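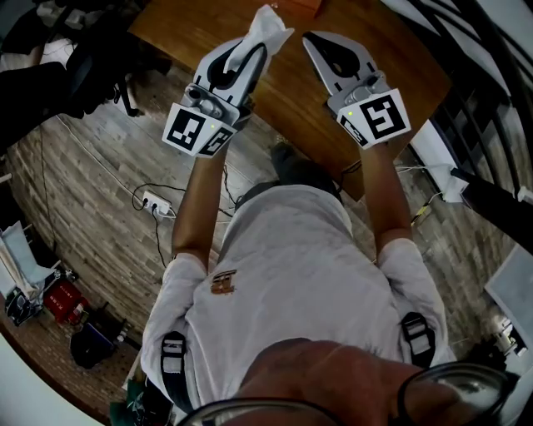
# Collecting two-handed tissue handling examples with hand-held grippers

Project report, Ute Reuter
4th June

## 1. Purpose

The project set out to build a small set of human demonstrations for training a two-arm policy on soft objects. The task family is paper tissue: pick up, pass from one hand to the other, flatten, fold once. Tissue was chosen over cloth because it keeps its creases. A bad grasp early in an episode changes the shape of the object for the remainder of that episode, and the policy has to cope with this.

This report covers collection and screening. Training is treated only where it affected how episodes were recorded.

## 2. Setup

The operator wears a shoulder harness and holds one gripper in each hand. Each gripper has a pair of curved white fingers with black inner pads. A marker cube near the base carries square black-and-white patterns, which differ from face to face. The pose of each gripper is estimated from whichever faces are visible to the overhead camera, then merged with the finger opening value logged by the gripper itself.

Recording runs through Stutura, the logging program written by last year's group. It stores video, finger opening and time stamps in one folder per episode. The pose step is separate and runs overnight.

All episodes were recorded at a table, with the operator standing. The table was not moved between sessions, but its position was not fixed either, and the start poses drift slightly across the set. We did not correct for this.

## 3. Procedure

Each episode follows the same order:

1. Both grippers are held open over the table for two seconds.
2. The operator closes and opens each gripper once. This gives a sync point between video and the opening signal.
3. The task is performed at a steady pace.
4. Both grippers return to the start position and stay still until the tone.

Tissues were replaced after 10 episodes or when torn. For half of the episodes the tissue was crumpled by hand before the start; for the other half it was laid flat. The left gripper always makes the first grasp. Allowing either hand to start was tried in the pilot and dropped, as the set was too small to cover both cases.

## 4. Screening

A total of 1096 episodes were recorded over 11 sessions. Each was checked for three faults:

- **Marker loss.** No face of one cube is readable for more than half a second. Most cases came from the operator rolling the wrist inward during the fold, which turns the cube toward the body.
- **Sync failure.** The opening signal and the video disagree by more than three frames.
- **Task failure.** The tissue is dropped outside the work area or torn.

Nearly 100 episodes were removed. Task failures where the tissue was dropped and picked up again inside the work area were kept and tagged "recovery". Whether these help or hurt is an open point. In the first training run they were left out.

## 5. Problems met

**Occlusion between hands.** During the pass the two cubes come close together, and one can cover the other. Asking the operator to keep the left hand lower solved most of this, at the cost of a less natural motion.

**Thin material.** Closing the fingers fully on a single layer gives almost the same opening value as closing on nothing. The opening signal alone can't tell a grasp from a miss, so grasp labels had to be added by hand from the video. This took longer than the recording.

**Pace.** Operators sped up toward the end of a session. Later sessions were split into shorter blocks with a break between them — the spread in episode length dropped after that change.

## 6. Remaining work

The hand labels for the last two sessions are not finished. The pose files for session four need to be run again with the corrected cube size; the old files are still in the shared folder under `pose_old` and should not be used. A second operator is planned for the autumn so that the set does not reflect one person's reach and habits. The final version of the data is due in December.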